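Gratthorpe Enclosures: small-box assembly notes

This data card covers the Gratthorpe set of small plastic enclosures and the steps for opening and closing them. It holds 125 sequences on 4 box types. Version 2, released 2024-01-02.

Each sequence is labeled by step: lid, screws, board, close. Part names follow the Bernico parts list.
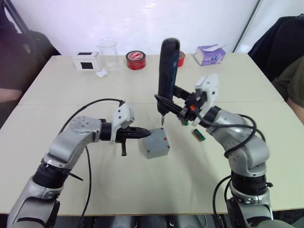
Gray box with four lid screws, electric screwdriver, and green circuit board on the table.

Boards are listed separately from boxes in parts.csv. Screw sizes are given for 2 box types only. The other sizes will be added in September.

Known issues: the "close" label starts late in a few sequences.

Maintainer: Ekaette Aliyu. Labels checked by Ebuka Akpan.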